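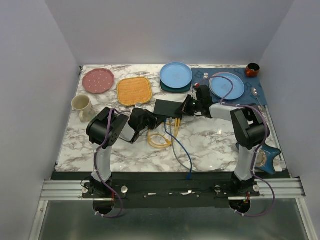 Figure 1. Tabletop with the two arms on the mounting bar.

Timing of Hepatitis B Booster Doses in Health Science Students: A Small Records Study
Armelle Barbier and Nermina Mladenović
Public Health Methods, project report
Monday, March 23, 2026

1. Background

Hepatitis B vaccine is given as a series, most often in infancy. Antibody levels in the blood tend to fall over the years, and many people vaccinated as babies have low levels by the time they reach college. A low level does not always mean a person is unprotected, as the immune system can often still respond quickly to the virus. Students who will work with patients are commonly tested anyway before clinical placement. A student whose level is below 10 mIU/mL is usually offered one more dose and tested again.

Our question was a practical one. When students at the Skiltstead campus are told they need an extra dose, how long do they take to get it, and what holds them up?

2. Methods

The Skiltstead student clinic gave us a file of 500 student records with names, birth dates and student numbers removed. Each record had the program of study, the date of the first antibody test, the result, the date of any extra dose, and the date of the repeat test. The records were exported from Ginirik, the scheduling system the clinic uses. We did not have access to Ginirik ourselves.

We left out 12 records. In these the dose was dated before the first test, and the clinic could not tell us which date was wrong. That left 488 records.

We also sent a short survey through the nursing and dental hygiene mailing lists. It asked whether the student had been told to get an extra dose, how they were told, and what made it hard to book. We received 23 replies. The survey was anonymous, so replies could not be matched to records.

Waiting time was counted from the date the result was entered to the date of the dose. We used medians, as a few students waited a very long time and would have pulled the average up. Barbier did the first pass through the file and Mladenović repeated it separately. We disagreed on the program code for a few students who had switched majors and settled those by using the program listed at the time of the first test.

3. Results

The median wait for an extra dose was 23 days. Nursing students had the shortest median wait at 9 days. Dental hygiene students start placement later in the year, and their waits were longer and more spread out.

Many records had a dose but no repeat test. We could not tell whether these students skipped the test or had it done by their own doctor. The clinic said outside results are sometimes kept as scanned pages and never typed into the record.

In the survey, the most common problem was clinic hours. The vaccine clinic in Sæther Hall runs on weekday afternoons, which is when most lab sections meet. Several students wrote that they did not understand the message they were sent. It gave the number and the words "non-reactive" but did not say what to do next. One student thought it meant she was infected. Cost came up less than we expected.

4. Limitations

The file covers one campus and one clinic. Students who got a dose at a pharmacy may look in our data as if they never got one. The survey group was small, and people who had trouble were probably more likely to answer. We did not look at which brand of vaccine was used, and we cannot say anything about how well the extra dose worked.

5. Suggestions

The result message should say in plain words that the student needs another dose and include a booking link. We wrote a sample version and gave it to the clinic. They plan to try it in April with the incoming placement group.

One evening session a week would help students with afternoon labs. The Gula building already has a nurse on duty in the evening and a vaccine refrigerator, so it may be the easier place to start.

Outside test results should be typed into the record when they arrive. Without that, a later group repeating this project will run into the same gap we did with repeat tests.

6. Division of work

Barbier cleaned the data and wrote sections 2 and 3. Mladenović ran the survey and wrote sections 1, 4 and 5. Both authors checked the final numbers.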